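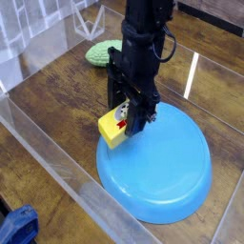

One respondent from Gaditz objected that the word "dish" was no use to her at all, as her family had one term for a shallow bowl and another for anything flat enough to stack. Comments of this kind led us to revise the naming task.

3.2 Variation in vessel terms

Speakers were recruited in Gaditz, Iltitz and Merkwood, 22 in each town, and named every item in the set twice. Figure 2 shows a light blue round dish with a small yellow block just above its left edge. Responses were transcribed in full and reduced to head nouns - modifiers of color and size were coded separately.

Agreement on the head noun reached 65 percent in Iltitz and was lower in the other two towns. Older speakers in Merkwood kept a distinction by depth that younger speakers have largely dropped. The Chong word list, compiled from farm households, records the same distinction but gives no ages. Five responses contained two head nouns and were left out of the counts.

Figure 2. Round dish and block.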